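4. Folding the first sheet

Time for the fun part — paper! Start with yellow or orange; creases are easy to see on it, and a fold that wanders shows up right away.

1. Lay the sheet on the tiles and line up one edge with a grid line.
2. Bring the corner over and press from the middle of the fold outward.

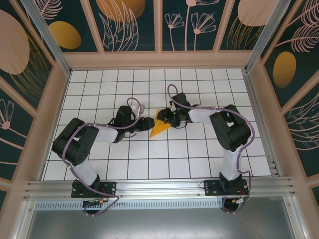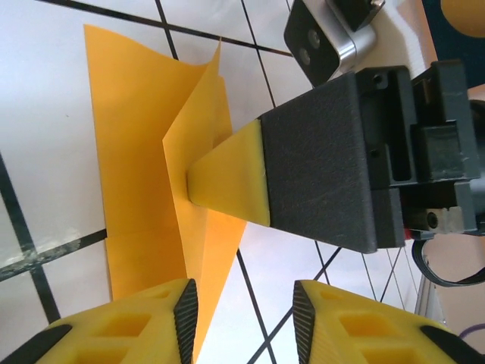 3. Run along the crease 2 or 3 times. A sharp crease makes every later fold easier!
4. Open the flap and check the point.

Note: Copy paper of about 70 gsm folds beautifully.

Caution: Never press on a torn crease. Take a new sheet.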